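作業ノート 6月 釉薬の棚卸しと、灰の水簸のつづき

朝、雨。乾燥棚の皿がぜんぜん乾かない。指で触ると冷たい。昨日「明日には素焼きに入れられる」と書いた自分の字が隣のページにあって、たいへん自信に満ちている。

素焼きは延期。かわりに前から逃げていた釉薬の棚の整理をやる。逃げていた理由は棚を見ればわかる。

棚の上段、左から。

透明釉(いつもの)。よく溶けている。底に沈んだ分が石になっていたので、へらで起こして攪拌。起こすのに午前の前半を使った。次に石にした人は自分で起こすこと。今回石にしたのは私なので、まあ、筋は通っている。

土灰釉。去年の木灰の残り。匂いがする。何の匂いかは書かない。施釉には差し支えないはずだが、蓋を開けた途端に窓際の作業台の人たちが全員こちらを見たので、当面は外で使う。

ラベルのないバケツ。灰色。舐めればわかると言う人がいたが、舐めない。試験片に掛けて次の本焼きに入れる。番号は1,352番。台帳のその行に「不明」と書いたら、ひとつ上の行も「不明」だった。筆跡は同じである。

ラベルのあるバケツ。「例の青」と書いてある。どの例なのか。

Heltauの乳白。これは優秀で、配合表も蓋の裏に貼ってあり、比重まで書いてある。書いたのはTheerawatさん。この棚で唯一、他人が読むことを想定して書かれた文字だと思う。見習いたい。見習いたいと去年の6月のページにも書いてある。

配合表の整理もついでに。Heltauの乳白は、もともとは向こうの窯場でもらってきた処方で、うちの長石に合わせて石灰を少し減らしてある。減らした量が、蓋の裏と配合ノートと壁の紙で三つとも違う。Theerawatさんに聞いたら、蓋の裏が正しいとのこと。ノートのほうは途中経過で、壁のほうは「誰かの願望」だそうだ。壁の紙は剝がした。裏に買い物のメモがあって、卵と書いてあった。

灰の水簸。

先週から桶に漬けてあるPakcombeの灰。果樹の剪定枝を燃した灰だと聞いているが、釘が出てくる。釘のなる果樹なのだろう。磁石を入れてかき回し、ついてきたものを新聞紙にあけた。釘、針金、ホチキスの芯、あと王冠。王冠が出た時点で剪定枝の話は半分くらいに聞くことにした。

手順を書いておく。次にやる人(たぶん私)のため。

桶の上澄みを捨てる。ぬるぬるするので手袋をする。手袋をせずにやると夕方に指紋が薄くなる。新しい水をたっぷり足して、底からかき回す。浮いてきた炭をすくう。炭はきりがない。どこかで諦める。諦めたら80目の篩に通す。篩に残ったものは畑に持っていきたい人がいるので、青い蓋の缶に。通ったものは一晩置いて、また上澄みを捨てる。上澄みを触ってぬるぬるしなくなるまでくり返し。

ぬるぬるの度合いについては意見が割れている。私はまだぬるぬると言い、Theerawatさんは「ぬる」だと言う。灰汁を抜きすぎると溶けなくなるので、このあたりで止めるのが彼の流儀。私は前に抜き足りない灰で釉を作り、バケツの中身が豆腐のように固まって、棒が立った。棒は今でも物置にあり、先が白い。

それで今回は折衷案として、桶を二つに分けた。片方は「ぬる」で止め、もう片方はもう一回水を替える。どちらの桶がどちらかわかるように、持ち手に紐を結んだ。赤い紐が「ぬる」。白い紐がもう一回。二つとも濡れて灰まみれになるので、見分けがつくうちにラベルも貼る。貼った。貼ったところは濡れていたので落ちた。拭いて、もう一度貼った。

昼。弁当。雨がやむ。乾燥棚の皿、やはり冷たい。

午後は秤量。

Heltauの乳白を1,000グラム、乾粉で新しく作る。長石、石灰、珪石、カオリン、それから乳白のもとになる骨灰。秤の電池が切れていて、替えの電池も切れていた。切れた電池を引き出しに戻す習慣のある者が工房にいる。時計から一本借りた。したがって壁の時計は今、午後一時四十分である。このページを読むのが何時であっても、おそらく一時四十分である。

骨灰は袋の底に少ししかなく、足りない。Lomusの骨灰が一袋、奥の棚にあるのを思い出して出してきたら、口が開いていて湿気を吸っている。湿気た粉をそのまま量ると実質の量が減るので、鉢に広げて素焼き窯の上で乾かす。窯は冷えているので、つまり、窯の上に置いてあるだけである。電気コンロの上に移した。

待つあいだに長石の篩通し。だまが多い。乳鉢でつぶす。乳鉢の音がうるさいと隣の部屋から言われる。隣の部屋は轆轤を回しながらラジオで相撲の話を聞いているので、お互いさまだと思うが、黙って布を敷いた。

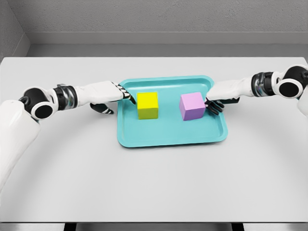
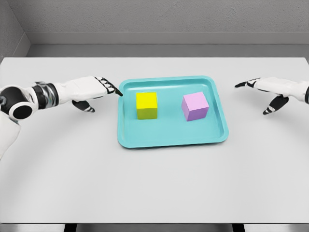

青緑のトレイに黄色とピンク。二枚とも。

骨灰、乾いた。手で握っても固まらない。計量して投入。

粉を全部合わせて袋に入れ、口をしばって振る。振るときに数を数える癖があり、途中で話しかけられるとわからなくなるので、結局いつも振りすぎる。振りすぎて困ったことはない。腕がだるいだけである。

水を先にバケツへ、粉をあとから。逆にすると底に乾いた粉が残って、かき回しても上だけ釉薬になる。これは壁に大きく書いて貼ってあるのだが、貼り紙の前で逆にやった人間が過去にいて、そのときのページには「貼り紙が小さい」と書いてあった。それで今の大きさになった。

粉が自然に沈むまで放置。触りたくなるが触らない。触らないために片づけをする。

片づけで見つけたもの。なくしたと思っていた弓(針金が切れている)。なくしたと思っていた弓(別のもの、針金が切れている)。誰かの腕時計。動いている。一時四十分の時計の横に掛けておいた。これで時間は読める。

沈んだので攪拌、80目を二回通す。一回目はだまと、どこから来たのか筆の毛。二回目はほとんど何も残らず、気持ちがいい。この工房で一日のうちに気持ちのいいことはあまりないので、残らない篩をしばらく眺めた。

比重を見る。少し濃い。Theerawatさんの蓋の裏の数字より上。水を足す。足しすぎた。一晩置いて上澄みを取れば済むので、そういう予定だったことにする。ノートに「上澄みで調整(予定)」と書いたら、後ろから見られていて、括弧はいらないと言われた。

土の話。

Phuthongの土が届いた。袋を開けると思ったより赤い。前回の注文のときは黄土色だった。掘る場所が少しずつ動くのだそうで、文句を言う筋合いでもない。水でもどすと手にまとわりつく感じは前と同じ。粒は細かい。匂いは前よりいい(前のは田んぼの匂いで、今度のは雨のあとの道の匂い)。

ひとにぎり練って、板状の試験片を作った。収縮を見るために定規で線を刻む。刻んでから、定規の端が欠けているのに気づいた。欠けている分を引けばいいのだが、引いたかどうか、焼き上がったころには覚えていないに決まっているので、刻み直した。最初の試験片はつぶして土に戻した。

問題は、この赤さの上でHeltauの乳白がどう出るか。前の黄土色の土では、縁のところだけ土の色が透けて、温かい、牛乳の膜みたいな白になった。注文が来ているのはその白である。赤い土なら縁はもっと強く出るはずで、きれいだと言う人もいるだろうし、注文主は見本と違うと言うだろう。注文主は見本を持って帰っている。台所で毎朝使っているらしい。見本と毎朝顔を合わせている人をごまかせるとは思えない。

案をいくつか出した。白化粧を薄く一枚はさむ。釉を厚くする。前の土の残りと混ぜる。前の土は袋の底に少しあるが、湯呑みいくつぶんかで終わる。Theerawatさんは、そのまま焼いて先に見せろと言う。彼はいつもそれを言い、たいてい通る。私が同じことを言うと通らない。顔の問題だと思う。

とりあえず全部やる。化粧あり、なし、厚掛け、薄掛け、混合土。それぞれに灰の「ぬる」と「もう一回」でこしらえた灰釉も半分だけ掛けたい。試験片の枚数がふくらむので、棚板の隅に立てて詰める。立てると釉が流れるかどうかもわかって一石二鳥、と書いて思い出したが、前に立てて詰めたときは流れた釉で棚板にくっつき、たがねで外した。二鳥目が大きすぎた。今度は下に粘土の受けを敷く。アルミナも塗る。塗ること。塗ったか? まだ。

窯のこと。

電気窯、扉の下のほうの煉瓦にひび。前からあるひびだが、長くなった気がする。気がするだけでは困るので、端に鉛筆で印をつけた。すでに鉛筆の印があった。印より先に伸びている。前に印をつけた者が日付を書いていないので、どのくらいの期間で伸びたのかわからない。今回も日付を書かずに立ち去りかけて、戻って「6月」と書いた。

熱電対の読みも少しあやしい。前回の本焼きは、温度計では足りているのにゼーゲルコーンの倒れが浅かった。上段は浅く、下段はきちんとおじぎをしていた。上が冷たいのか、上のコーンを挿した土が厚すぎたのか。挿したのは私で、厚かったかもしれない。次は上段にもう一本、薄い土で挿す。それでも浅かったら窯のせいにできる。

修理屋に電話。来月になるとのこと。ひびは待ってくれるかと聞いたら、煉瓦は急がないので、と言われた。そういうものらしい。

夕方、乾燥棚。高台のまわりだけまだ色が濃い。縁は白っぽく乾いている。縁と底の差が大きいと割れるので、伏せて新聞紙を掛けた。大皿のうち一枚、見込みにうっすら筋が見える。傷か、鉋の跡か。光を斜めから当てて見て、鉋の跡だということで意見が一致した。意見を出したのは私ひとり。

扇風機を当てるべきかという話が毎年この時期に出て、毎年誰かが当て、風の来る側だけ反る。当てない。当てないと書いておく。扇風機は人間用。

灰の桶、帰りがけにもう一度見る。白い紐のほう、沈みが早い。赤いほうはまだ濁っている。上澄みに指を入れてみた。手袋を外したあとだった。ぬる、である。

明日やること

・白い紐の桶、上澄みを捨てて布袋に揚げる。赤いほうは濁りが引いてから
・Heltauの乳白、上澄み取り、比重を測り直し
・試験片の裏に番号。鉄で書く。鉛筆は焼けて消える(前回消えた)
・棚板にアルミナ
・Phuthongに電話、前の黄土色のがまだ掘れるか聞く。聞き方はTheerawatさんに任せる
・骨灰の袋の口をちゃんとしばる。しばった人は名前を書く
・電池を買う。切れたのは捨てる

追記。「例の青」を試し掛けした素焼きのかけらが、バケツの裏にテープで留めてあった。焼けている。茶色い。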